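Floso home helper with Pedaletti rehearsal software, reviewed

I have wanted a machine to wipe my kitchen table since I was old enough to be asked to do it myself. The Floso has now lived with me for most of October, and I can report that the table has been wiped. I can also report that I could have wiped it, made a cup of tea, drunk it and had a short lie-down in the time it took.

The Floso is a single arm on a wheeled base with a two-fingered gripper, and it comes with a program called Pedaletti, in which you rehearse a chore in a made-up room before letting the arm loose in your own. You pick a room, put in the furniture, tell it what you want done, and watch it have a go on your laptop. If you like what you see, you send the routine over to the arm. If you don't, you fiddle with it until bedtime.

Setting up took two evenings. The first went on the base, whose wheels have to be levelled with a small key that rolls under fridges. The second went on the updates. The printed booklet is good, with proper drawings, and covers everything except how to get the lid off the charging socket (slide it, don't lift it, and don't use a butter knife).

So, chores. I tried six, and gave each a fair run.

Wiping a table is its best trick. It holds a cloth firmly and goes up and down in tidy strips, and it has the patience for corners that I lack. It does not know what a crumb is. Any crumbs it meets are taken along the strip to the far side and dropped on the floor with great care.

Putting cups away is nearly there. On a clear worktop with the cupboard door already open, it managed almost every mug I own. With the door shut it stopped and asked for help. A long bar handle it can usually hook; my upstairs cupboards have little round knobs, and it pats at those like a cat at a window.

Folding tea towels: yes, if you accept a loose idea of folding. Folding a shirt: no. Loading the dishwasher is a yes for plates and a sorry business for cutlery, which it picks up one teaspoon at a time. My fastest full load took it 66 minutes. Sorting the recycling I stopped halfway, after it had put the same yoghurt pot in both boxes.

My neighbour Masaru Furukawa runs a small picture-framing workshop and borrowed the thing for a morning, as he was keen to know if it could earn its keep among people who work for a living. He set it to moving finished mouldings from bench to rack. It did ten without a scratch, dropped the next, and then waited politely beside it. His view was that he'd had apprentices who were worse, but they could be shouted at. For dull, repeated lifting on a bench that never changes, he thought it was close to being worth having. His benches change every hour.

Pedaletti itself I grew fond of. It is plain to use, it hardly ever crashed, and the supplied rooms look like somewhere a tidy person might live. You can put the viewpoint down low among the furniture and see how things sit together, which taught me more about gaps than the booklet did.
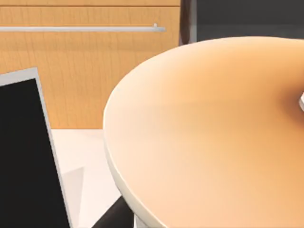
Pedaletti: round table, dark screen and wooden cupboard, before any mess has been added.

My complaint is with how clean it all is. Floors are white and bright, tabletops have no rings on them, and no one has left the post out. A routine that sails through in there arrives in my kitchen and meets a banana. You can add clutter from a menu, but the menu is short and the clutter is well behaved. I would swap half the furniture for one convincing wet sponge.

Zyanya Zamudio, who answers the support line and deserves a rise, told me that softer objects are on the list for a later version. She also talked me through the trick of rehearsing a job with the table nudged a little out of place each time, so the arm stops assuming it will always be in the same spot. It helped a good deal with mugs. It did nothing for the teaspoons.

Noise is fine, somewhere near a desk fan with a grudge. The battery lasted through a dishwasher load and not much beyond. The gripper pads come off for washing and go back on the right way round at the second attempt.

Would I buy one? If lifting and reaching are hard for you, and your home stays put, there is real use in it now, and you should ask for a trial. For the rest of us it is a slow, courteous lodger that does one chore well and needs you in the room for the others. Mine goes back at the end of the month. I've kept the cloth.

Contact the reviews desk | Copyright Nerine Home Reviews, all rights reserved | Back to top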